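클러크비 주거 전시장 방문기

지난 11월부터 가 보려고 벼르던 클러크비(Clerkby) 전시장을 2025년 12월 19일에 다녀왔다. 가구 회사 두 곳, 비몬(Bimon)과 푸도숨(Fudosum)이 함께 쓰는 공간이고, 평소에는 예약한 손님만 받는데 이번 공개일에는 이름만 적으면 들어갈 수 있었다. 이사를 앞두고 침실에 둘 의자를 찾고 있어서 사진보다는 직접 앉아 보고 싶었다.

전시장은 역에서 버스로 아홉 정거장 떨어져 있다. 정류장에 내리면 도로 건너편에 544번지라고 적힌 회색 건물이 보인다. 입구가 도로 쪽이 아니라 주차장 쪽에 있어서 한 바퀴를 돌았다. 주차장은 넓지 않다. 차를 가져갈 사람은 오전에 가는 편이 낫겠다. 입장료는 없고, 접수대에서 슬리퍼로 갈아 신은 다음 층별 안내지를 한 장 받는다. 안내지에는 가구 이름만 있고 가격은 없다. 가격을 알고 싶으면 품번을 적어 두었다가 나올 때 물어봐야 한다.

안내는 헤마 칸다사미(Hema Kandasamy) 씨가 맡았다. 클러크비에서 실내 구성을 담당한 지 꽤 되었다고 했다. 한 번에 여섯 명씩 들어갔고, 한 조에 한 시간이 조금 안 되게 걸렸다. 1층은 식탁과 수납장 위주라 빨리 지나갔다. 식탁은 상판 두께만 다른 비슷한 모양이 많았고, 수납장은 문을 열어 보지 못하게 해 둔 것이 있어 아쉬웠다. 나는 2층을 보러 간 것이어서 1층에서는 메모를 거의 하지 않았다.

2층은 실제 집처럼 꾸민 방들이다. 거실 쪽 구성에서는 붉은 기가 도는 갈색 나무장과 회색 천 소파를 가까이 붙여 놓은 배치를 눈여겨봤다. 장은 윗면에 광택이 있어서 빛을 꽤 받는다. 아래쪽은 짙은 숯색 받침이라 위쪽 색이 더 밝아 보인다. 소파는 굵은 짜임이 드러나는 멜란지 회색이고, 선명한 파란 쿠션이 올려져 있었다. 장과 소파 사이는 좁게 비워 두었다. 집에서 이렇게 놓으면 그 틈에 먼지가 금방 모일 텐데, 흰 먼지떨이 정도면 소파 모서리 아래까지 들어간다.

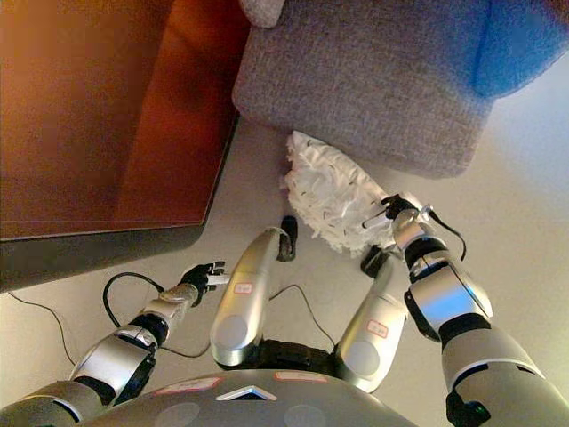 칸다사미 씨 말로는 유광 상판을 고른 손님들이 가장 많이 묻는 것이 손자국과 먼지라고 한다. 마른 털이개로 먼저 털고, 물걸레는 꼭 짜서 나뭇결 방향으로 한 번만 지나가라고 했다. 세제는 권하지 않았다. 회색 천은 같은 색 실로만 짠 것보다 멜란지 쪽이 얼룩이 덜 눈에 띈다고 했다. 우리 집 소파가 단색 회색인데 커피 자국이 그대로 보이는 것을 생각하면 맞는 말 같다. 천 견본은 100가지가 넘는다고 해서 견본장을 따로 보여 달라고 했다. 회색만 해도 여러 장이라 나중에는 구분이 잘 되지 않았다. 창가에 가져가서 보는 것이 낫다. 조명 아래에서는 푸른 기가 도는 회색과 노란 기가 도는 회색이 거의 같아 보인다.

그다음이 침실 구성이다. 내가 보러 온 곳이라 조금 오래 있었다. 흰 침구를 깐 침대 옆에 베이지색 천을 씌운 낮은 벤치가 놓여 있고, 그 옆에 밝은 베이지색 나무 협탁이 있다. 협탁은 서랍이 두 단이고 손잡이가 없다. 손잡이 없는 서랍은 보기에는 깔끔하지만 밤에 더듬어서 열기에는 어떨지 모르겠다. 협탁 위에는 받침이 둥근 검은 스탠드가 있고 그 옆에 전선이 한데 엉켜 있었다. 우리 집 협탁도 늘 비슷한 상태다. 집에 콘센트가 침대 뒤에 하나뿐이라면 협탁 뒤판에 구멍이 있는지부터 물어보는 것이 좋다.

의자는 등받이가 둥글게 감싸는 회색 1인용 안락의자였다. 좌판이 두껍고, 앞면이 바닥까지 곧게 내려와 다리가 보이지 않는다. 앉아 보니 생각보다 단단했다. 팔을 올리는 높이가 책 읽기에 알맞았고, 깊이 앉아도 무릎 뒤가 걸리지 않았다. 다만 다리가 없는 모양이라 청소기가 밑으로 들어가지 못한다. 옮길 때는 두 사람이 드는 것이 좋다고 했다. 의자 뒤쪽에는 잎이 넓은 화분을 두었는데, 벽과 의자 사이의 어중간한 공간을 메우는 방법으로는 괜찮아 보였다.
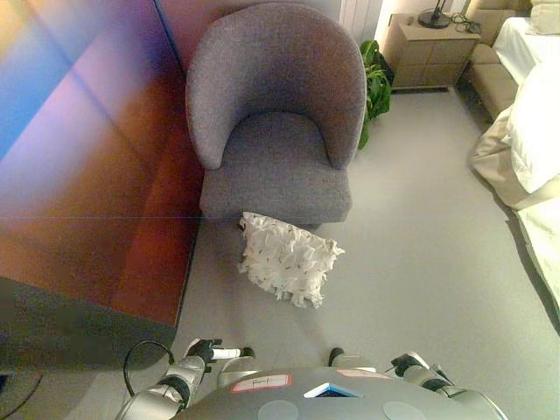
침실 구성의 회색 안락의자와 꽃잎 같은 주름 장식이 달린 흰 쿠션. 클러크비 2층.

쿠션은 따로 판다. 주름이 많은 천이라 세탁이 걱정되어 물었더니 커버만 벗겨 세탁망에 넣고 찬물로 돌리면 된다고 했다. 건조기는 쓰지 말라고 한다. 같은 모양으로 다른 색은 나오지 않는다.

침실 바닥에는 연회색 카펫이 깔려 있다. 회색 의자에 연회색 바닥이면 밋밋할 줄 알았는데 짜임이 달라서 그런지 어색하지 않았다. 우리 집은 마루라서 같은 느낌이 나지는 않을 것이다. 의자 밑에 작은 러그를 깔면 어떠냐고 물었더니, 의자 바닥면보다 러그가 넉넉하게 커야 한쪽으로 기울지 않는다고 했다. 이 부분은 치수를 재서 다시 문의하기로 했다.

관람이 끝나면 1층 상담 탁자에서 차를 준다. 배송은 시크더(Sikder)라는 업체가 맡는데, 엘리베이터가 없는 건물은 층마다 추가 비용이 있다. 주문 후 제작이라 안락의자는 5주쯤 걸린다고 들었다. 계약금은 받지 않았고 견적서만 메일로 보내 주기로 했다. 반품 조건은 종이로 받아 왔는데, 천을 직접 고른 제품은 단순 변심으로 돌려보낼 수 없다고 적혀 있다.

나오는 길에 버스를 한 대 놓쳐 정류장에서 오래 기다렸다. 근처에 카페는 없고 편의점이 하나 있다. 다음 공개일은 아직 정해지지 않았고, 평일 예약은 전화로만 받는다.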